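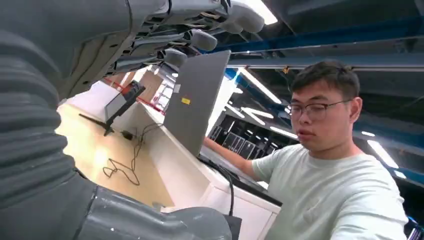
Figure 1. Operator's laptop beside the arm and multi-fingered hand, Alorside laboratory.

Introduction to Robotic Handling
Handout 4: Notes on the demonstration visit to the Alorside laboratory

Issued 29/02/2020. Module leader: Shengli Bai.

1. Purpose of the visit

Students enrolled on the module attend one demonstration at the Alorside laboratory. The visit replaces the lecture for that week and attendance is recorded. These notes cover the material presented by the laboratory staff and should be read with the section on joint control in the October lectures. Students who could not attend should arrange to watch the recorded session in the department office.

2. What was demonstrated

The demonstration used a robot arm fitted with a multi-fingered hand. The arm was operated under the Pelik control program, which was written in the laboratory and is used for teaching only. Staff ran the same task in two ways. In the first, a member of staff moved the arm by hand through a series of positions and the program stored each one. In the second, the positions were entered as numbers at the laptop and the arm was sent to them in order.

The task was to pick up a plastic block, turn it through a quarter of a circle and set it down on a marked square. The stored path contained 31 positions. Students were asked to note where the arm slowed down, and to compare this with the speed graph that was shown afterwards.

3. Parts of the arm

The forearm of the machine in Figure 1 is enclosed in a ribbed, corrugated cover. A cover of this form can fold and stretch as the joint beneath it moves, and it keeps dust and loose cable away from the moving parts. The hand is built differently. Its casing is divided into segments, and small joints, screws and linkages can be seen in the gaps between them. Students should be able to explain why a rigid casing must be divided in this way if a finger is to bend.

The term "linkage" is used in this module for any set of connected bars that carries movement from one place to another. The term "joint" is used for the point at which two bars meet and turn. The two should not be confused in written work.

4. Position error

After each run the program reported the distance between the position requested and the position reached. Over the full set of trials 1,228 readings were stored. The data file is available on the module page under the name Jiang, after the test routine that produces it. The first 101 readings were taken while the arm was being set up and must be left out of any calculation.

It was explained that an error at the shoulder has a greater effect at the fingertips than an error of the same angle at the wrist. Students should draw a simple diagram to show this and keep it for the revision class.

5. Conduct in the laboratory

The following rules apply on all visits.

Stand behind the operator unless invited forward.
Do not touch the laptop, the arm or any cable.
Long hair and loose sleeves must be tied back.
Bags are to be left in the corridor.
If the word "stop" is called by any person, the operator will halt the arm and the group will remain still until told otherwise.

6. Questions raised by students

One group asked whether the hand could feel the block. Staff replied that the program estimates grip from the effort of the finger motors, and that no touch sensors were used in the task shown. Another group asked how the hand would deal with a soft object. This will be discussed in the lecture on the Tinex gripping exercise.

7. Written work

Each student is to submit a report on the demonstration. The report should describe the two methods of setting positions, present the error readings as a graph, and state which method the student would choose for a task repeated many times a day. Reports are to be handed in at the department office with a signed cover sheet. Group reports will not be accepted.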